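Progress report to the Kerner Fund, Apr 10, 2018

Reading Through Games, the Grevida branch. We promised you 100 teenagers by February and got 46, two of whom came for the radiator and stayed for the quest logs. Between them they have logged 2,695 pages of game guides, lore and patch notes. Patch notes count. We argued about it for a whole meeting.
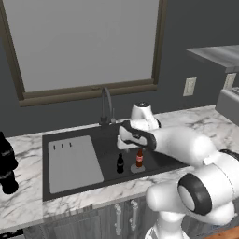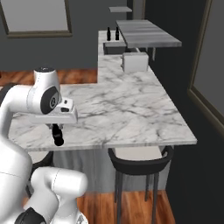 Skye Swanson writes that her group now reads the in-game letters aloud, with voices, and would like fewer surveys. So would we. Spending is on budget, apart from the headphones.

Elvira Huaranga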